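**Name on title doesn't match name on license, transfer refused**

Posted by Vaughan Gilchrist

I bought a used Rulter trailer in May from a private seller in Storndale. The seller filled in my name on the back of the title as "V. Gilchrist." My license shows my full first name, middle name and last name. The county title office refused the transfer on Thursday and said the buyer line has to match my ID. The clerk also said not to cross anything out. The seller has moved out of state and answers email every few days. I paid $400 for the trailer, so hiring a lawyer makes no sense. What paperwork fixes this, and does the late fee keep running while I sort it out?

---

**Hemi Kerslake**

The clerk is right about crossing out. In most states an altered assignment voids the title, and then the seller has to apply for a duplicate. Leave the back of it alone.

What you probably need is an affidavit of correction. Some offices call it a statement of fact. It normally covers:

- the title number and the VIN, copied exactly from the title
- the name as written and the name as it should read
- the seller's signature, notarized if your state asks for it
- your own signature as buyer

Email the blank form to the seller. The seller can sign in front of a notary in the new state and mail the original back. Title offices generally want ink, so don't rely on a scan. Ask your office whether a one-and-the-same-person affidavit signed only by you would be enough. Some accept it when the difference is an initial, and that would take the seller out of it.

On the fee: ask for the refusal in writing with the date on it. I had a transfer rejected over a missing suffix, and the penalty was waived at window 5 after I showed the dated slip. It is up to the supervisor in many counties.

Keep copies of everything in one folder.
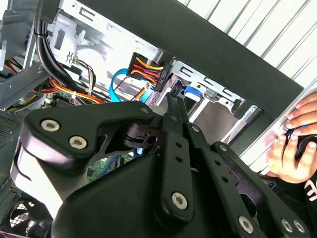

*Desktop case, open.*

---

**tautahi63**

just get the seller to order a duplicate title and start over. took 81 days for mine but it went through

---

**Pranel_R**

Check the bill of sale too. If it also says "V. Gilchrist," have the seller sign a corrected one at the same notary visit.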